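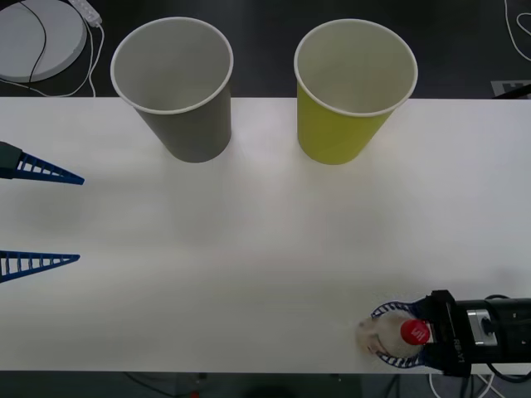 想给社区电台投一档亲子节目,该怎么开口?
发表于 2026年10月24日 板块:本地广播与公共事务

大家好,第一次在这里发帖,写得啰嗦请多包涵。

我在 Sodgate 住了很多年,平时做饭、送孩子都开着收音机,最喜欢听我们这边的社区台 Tridiletti 电台。他们下午有一档访谈,请过环保团体的人来讲河边旧灰场的处理,也请过学校的心理老师,我每次都听得很入神,有时候车停好了还坐在里面听完才上楼。

我自己在一个家长互助小组里帮忙,组里有248户家庭,每年5月会办一个“家长月”,有讲座、有读书会,还有爸爸们自己张罗的野餐(去年下雨,搬到了体育馆里,反而更热闹)。我们想明年请电台来做一期访谈,或者干脆自己录几段短节目投过去。可是我完全不知道从哪里下手:是写信给台长,还是找主持人?要不要先录好样带?听说有的台要收制作费,是真的吗?另外我们组里有人普通话不太标准,会不会不让上节目?

提前谢谢各位!

——河湾边的豆浆

河湾边的豆浆你好呀,看到你的帖子特别亲切,我以前在 Wusovier 那边的小台做过六年编务,收信、排嘉宾、剪片头什么都干,就把我知道的都讲一讲,你挑有用的看。

先说找谁。别写给台长,台长的信箱里多半是设备、经费这些事,你的信很容易沉下去。你既然常听那档访谈,就直接写给节目编辑,片尾一般会念联系方式,没听清就打前台电话问一句,前台的人通常都很和气。

信不要长,400字以内最好。第一段写你们是谁、5月要办什么;第二段写你推荐谁来谈、能谈哪两三件具体的事。这里我要多说一句:“介绍家长月”不算一个题目,听众听不下去的。“孩子上初中以后不肯说话,几位爸爸是怎么一起想办法的”,这就是题目了。你随手写的那个雨天野餐就挺好,编辑看到这种细节会愿意给你回电话。

再说时间。5月的活动,你2月底就要把信寄出去,春天各个团体都在抢时段,到4月才联系基本只能上活动预告,念两句就过去了。

样带呢,当嘉宾不用录。如果是想自己投短节目,那就录一段三分钟左右的,用手机就行,找个有窗帘有地毯的房间,冰箱关掉(记得再打开!我就忘过一次,一冷冻室的饺子啊)。口音真的不用担心,我们当年有位讲种菜的阿姨,口音重得很,来信最多的就是她。

还有一点,录音里如果提到别人家的孩子,先问过家长,名字能不说就不说。

祝你们顺利,播出那天记得来说一声,我一定听。

——旧磁带

楼上说得很全了。我只补充钱的事:当嘉宾不收钱,谁跟你要钱你都别给。自己做节目占固定时段的,有些台会收一点机房费,我们合唱团在 Pathak 录过,一次40元,带自己的硬盘去。各台不一样,去之前问清楚。

——爱吃锅巴

我觉得现在没什么人听广播了吧,不如直接发到网上。我表姐的视频有3000个人看过,她就是在厨房里随便讲讲辅导作业的事。不过要是你们喜欢电台,试试也挺好的,反正写封信又不费什么事。对了,你说的那档节目是下午几点的?我搬来不久,也想听听看。

——南门小卖部

谢谢三位!旧磁带老师的回复我已经抄下来贴在冰箱上了(冰箱会记得打开的,哈哈)。我们组里商量了一下,打算先写信推荐两位爸爸去做嘉宾,短节目等暑假再慢慢学。回南门小卖部:下午四点开始,新闻之后就是,有时候会晚几分钟,你早点打开,前面的天气预报也挺好听的。

——河湾边的豆浆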